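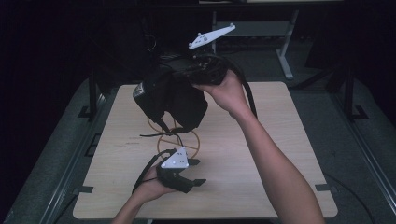
Equipment Plan and Budget for the Hand Tracking Station
Project report, Group 2
Jairo Ccori, So-ying Shek, Femi Nwankwo
Advisor: Shazia Paracha
June 13, 2021

1. Purpose

Our group was asked to plan the purchase of one recording station for the Keltwood robot arm project. The station records how a person moves their head and hands during a tabletop task, so the motion can later be used to program the arm. We were given a limit of 1000 dollars for new parts. Cameras, computers and the arm itself come out of a different budget and are left out of this report.

2. What we need

The operator wears a headset with a tracker on top and holds a handheld device with its own marker plate. The device is strapped to the hand. The headset, the trackers and the handheld device were already in the lab when we started, so the money goes to everything around them: spare marker plates, mounts, straps, cables, clips for the board, and a second tabletop board.

Cables took more of our planning time than we expected. A cord that is too short pulls on the headset when the operator reaches across the table, and a long one gets in the way of the hand. We decided to buy two lengths and test both.

3. Quotes

We asked two suppliers for a full quote on the same parts list. Prarnalwood came in at 1158 dollars with shipping. Doverbridge could not supply the mounts, so their quote was not complete and we did not compare the totals. Their cables were cheaper, though, and they ship in smaller quantities.

The Prarnalwood quote was 158 dollars over our limit. Femi went through it line by line and found that most of the extra was in the second board and a carrying case. We dropped the case. For the board, Gonçalo Cardoso in the wood shop offered to cut one from stock if we give him a drawing with the clip positions marked.

4. Schedule

Delivery on the mounts takes up to 26 days. The marker plates are in stock. We want everything on hand before the fall recording sessions, which end in November, so the mounts should be ordered first – even if the cable order is still open.

5. Open items

The drawing for the board is not finished. So-ying is measuring the clips and will send it to the shop. We also have no price yet for replacement hand straps. Jairo has asked Doverbridge for one and will add it to the parts list when it arrives.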